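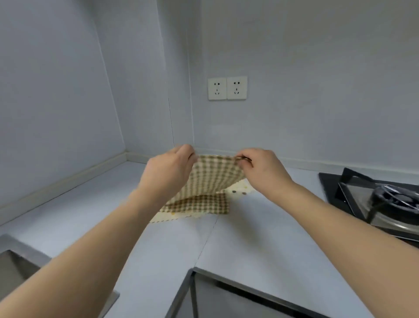 Stretching a cloth out by its top corners. Easy for you, hard for a robot!

How Do You Buy a Robot Helper?

Page 4 of the Didthorpe Kids Tech Pages

Say your family wants a robot that folds the dish cloths. Great idea. But you can't just run to the store and grab one. First comes the boring part - the plan. OK, not that boring.

Step one. What's the job?

Write it down. One job, short words. "Fold the cloths." Not "help in the kitchen," way too big. A robot that folds might not wash. A robot that washes might not fold. Grown-ups who buy robots for factories do this too, and their list can be 70 pages long. Yours can be one.

Step two. Where will it work?

Get a tape measure. How long is the counter? Is there a corner? What's close by that could get hot or wet? Robot arms need room to swing, so measure up as well as across.
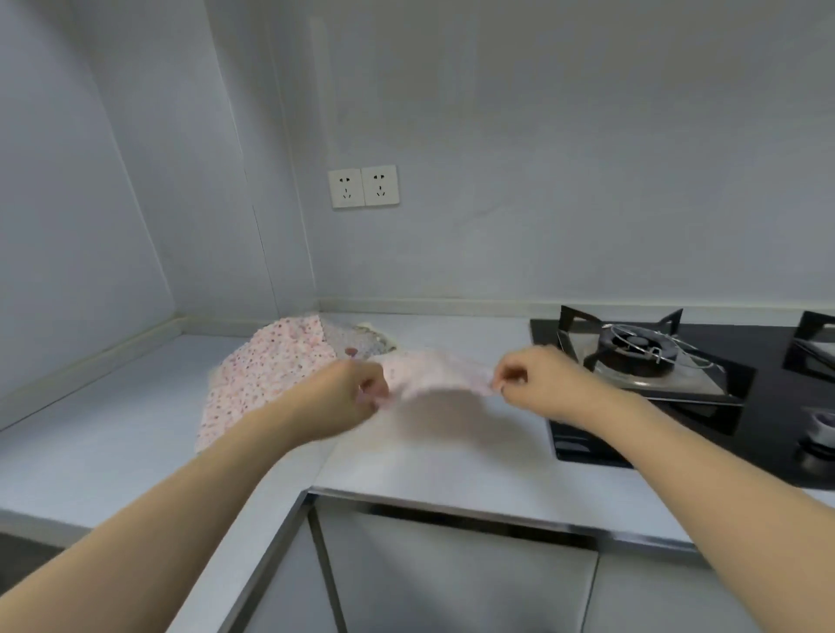
Next on the plan is hands, and hands cost money. Robot hands are called grippers. Some are like two flat fingers, some are like a suction cup. Cheap ones are fine for boxes. Boxes stay the same shape. Cloth doesn't! Look how the thin pink cloth sags in the middle, even with a hand holding each side. A gripper has to pinch it just enough, and a second one has to pinch the other side at the same time. So put TWO arms in your budget. And maybe a camera so the robot can tell the pink cloth from the flowery pile next to it.

Step three. Add it up.

A budget is a list of what you'll spend. Here's one for a pretend robot, the Ustach Folder, paid for in pretend Barnska coins:

Two small arms - 700
Two grippers - 110
Camera - 70
Screws and clamps - 14
Total - 894 coins

Are we done? Nope. Robots need more stuff after you buy them. Power every day. New finger pads when teh old ones wear out. Somebody's time to set it up and teach it. Leave some coins over for that. Lots of people forget this part and then the robot just sits there.

Step four. Try before you buy.

Ask for a test. Use your own cloths, thick ones and thin ones, all crumpled up. A robot in a video gets nice flat cloths every time. Yours wont.

Last question, a big one. Do you need it? If there are only a few cloths to fold, hands are pretty good and you already have them. If there's a giant heap every day, like at a hotel, a robot might be worth the coins.

Your turn: pick a job at home and make a budget for it. Stick it on the Tillman Room wall by the end of April.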